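The case against the five-minute tidy

Every February the same advice goes round again. Set a timer, tidy for five minutes, and your house will more or less run itself. I have now read it on two different blogs and in the free paper from Stemcombe, and I don't believe a word of it.

I did try. I gave it the whole of last week, with the kitchen timer and everything. On the first evening I moved a stack of mail from the counter to the hall table. On the second I moved it back so I could find the water bill. By the weekend the mail had traveled further than I had.

The people who swear by this seem to own very little to begin with. Wanda Bellamy lent me her copy of the Virk book, the one with the pale cover, and the author's "before" pictures look like my "after." She claims she got rid of 2000 things in a year. Does a paper clip count? A sock? She doesn't say, and there's no list at the back. I looked.

I also can't see how five minutes covers the stuff that takes up the room. My closet has a tent in it, and a sewing machine that needs a part from a shop in Stulstead which may or may not still be open. Deciding about the tent alone took most of a Sunday, and the tent is still in there.

What the timer does do is make me feel watched. I rush, I shove things in drawers, and then I pay for it when I need the tape.

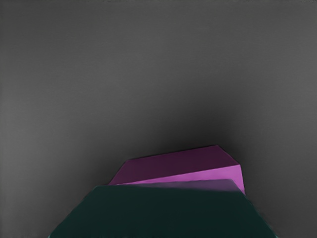 Mal-soon Cha wrote to say I'm being unfair, that the five minutes were never meant for closets, only for dishes and coats, and that she has kept it up for two winters without trouble. Fine. But then call it doing the dishes, and don't sell me a book.

I'm giving the Virk back on Saturday. The timer can go back to eggs.

Related posts
Do I need a label maker?
The Fomholm storage bins, one year on
Against the junk drawer (and for it)

Get new posts by email. Enter your address to subscribe. Unsubscribe any time.

Contact | Copyright 2021 | Back to top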